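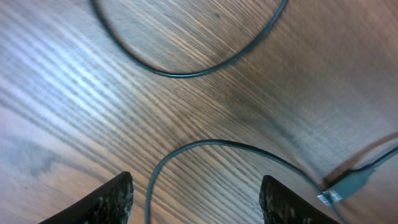
Sportgemeinschaft Hikcombe – Abteilung Rollstuhlsport

Suchbegriff eingeben Suchen

Kerslake-Pokal

Der Kerslake-Pokal ist ein Mannschaftswettbewerb im Rollstuhltischtennis, der jährlich im Dezember in Hikcombe ausgetragen wird. Spielberechtigt sind Sportlerinnen und Sportler mit einer körperlichen Beeinträchtigung, die im Sitzen spielen und einer der Wettkampfklassen 1 bis 5 zugeordnet sind. Die Klasse 1 umfasst die stärksten, die Klasse 5 die geringsten Funktionseinschränkungen.

Eine Mannschaft besteht aus zwei Personen und einer Ersatzperson. Die Summe der Klassen beider eingesetzten Spieler darf acht nicht überschreiten. Gemischte Mannschaften sind zugelassen. Das Feld ist auf 48 Mannschaften begrenzt; bei Überzeichnung entscheidet die Reihenfolge der Meldungen.

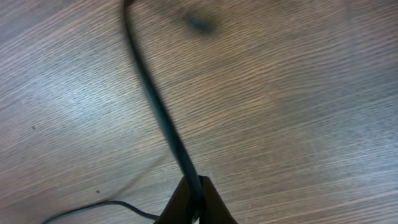
Spielregeln

Gespielt wird auf drei Gewinnsätze bis elf Punkte. Der Aufschlag muss die gegnerische Grundlinie überqueren. Verlässt der Ball nach dem Aufspringen die Tischseite, wird der Ballwechsel wiederholt. Die Tischbeine müssen so weit zurückgesetzt sein, dass der Rollstuhl unter die Platte fahren kann. Die Füße dürfen den Boden während des Ballwechsels nicht berühren.
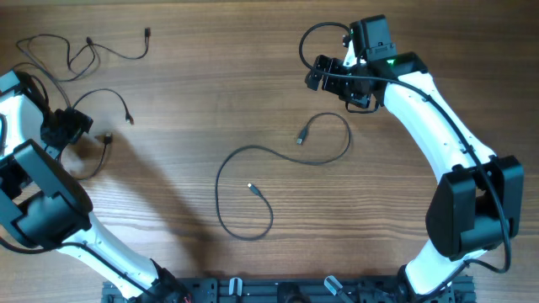
Drei schwarze Kabel auf einer Tischplatte aus Holz

Geschichte

Der Wettbewerb ging aus einem Vergleichskampf zwischen Hikcombe und Bramdale hervor. An der ersten Austragung mit offener Ausschreibung nahmen 39 Mannschaften teil. Rekordsiegerin ist Shona Ashby (Klasse 3), die den Pokal fünfmal gewann, davon viermal für Bramdale und einmal für Lerkmont. Seit der Umstellung auf Gruppenspiele wird in Vierergruppen begonnen – die beiden Erstplatzierten erreichen die K.-o.-Runde.

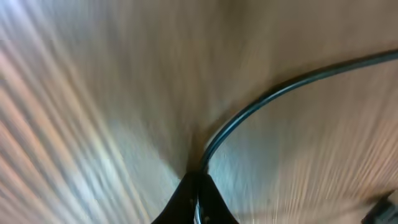

Die Gruppen werden nach der Vorjahresplatzierung gesetzt, neue Mannschaften zugelost. Ein Spiel um den dritten Platz findet nicht statt. Der Sieger erhält einen Wanderpokal und einen Reisekostenzuschuss von 1.000 Euro, der an den Verein ausgezahlt wird.

Stand der Regelfassung: 16.6.21

Geteilt: 5 | Kommentare: 0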